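Search this site Search Go

Square by Square: Getting a Cubby Unit to Earn Its Floor Space
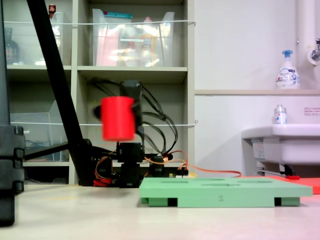

Beige cubbies behind the working area, with a clear plastic bin in the upper middle square.

The square-cubby shelving unit is sold as a place to put books. In most homes and shared workrooms it ends up holding everything else, and its dimensions are poorly suited to the job unless some thought is given to what goes inside each square.

Zewditu Yilma fits out storage for small workshops and playrooms, and has measured a good many of these units. Her standard complaint is depth. A cubby is usually deeper than the objects put in it, so a second row forms behind the first and is forgotten. Her usual remedy is one bin per square, sized to the full depth, with no loose items on either side of it.

The choice of bin matters more than the choice of unit. Clear plastic allows the contents to be identified without pulling the bin out. In the bin pictured, a pink item and a yellow bottle can both be picked out through the side, even with glare on the plastic, and the teal lid gives a colour that can be matched to a list. Glare is the main drawback of clear bins. A matt-sided bin reduces it but also hides small items, and for mixed contents Yilma prefers to put up with the reflection.

Opaque bins suit a different load. The Sutden fabric cube, which she uses for cloths and spare textiles, folds flat when empty and weighs little, but it sags if filled with anything heavy. The Midano rigid box holds its shape and has a rated load of up to 7 kg. It needs a label on the front face, at the same height on every box, or the row becomes slow to read.

Lids are worth having on the upper squares, where dust settles and the contents are seldom disturbed. On the lower squares they tend to be taken off within a month and stored somewhere unhelpful. Yilma leaves them off from the start – the spare lids go flat on the top shelf.

Fixing comes next. A tall unit should be secured to the wall whatever the floor is made of. The Ultari bracket set includes two fixings and a spacer for skirting boards, and the spacer should be fitted before the unit is loaded. On a stud wall, find the stud first and move the bracket to suit it.

The floor in front of the unit is where most layouts fail. Yilma asks for 598 mm of clear depth so that a person can kneel and draw a lower bin fully out. Mats and low boards are best kept to one side of that strip. A red-orange mat marks out a patch of floor well and is easy to see from a doorway, while a pale board on short legs can be lifted and swept under. Boards with shallow recesses need a brush, as a cloth drags dust into the corners of each slot. Numbering the front edge, as on the mint-green board with its "2", saves time when several similar pieces have to go back in order.

Cables should run along an edge where possible. Where one has to cross the floor, a bright colour such as orange is easier to notice than black.

For reference, the Matić unit in Yilma's own workroom is 978 mm wide and stands on levelling feet. She checks the feet each September and empties one column at a time while doing it.

Last updated: September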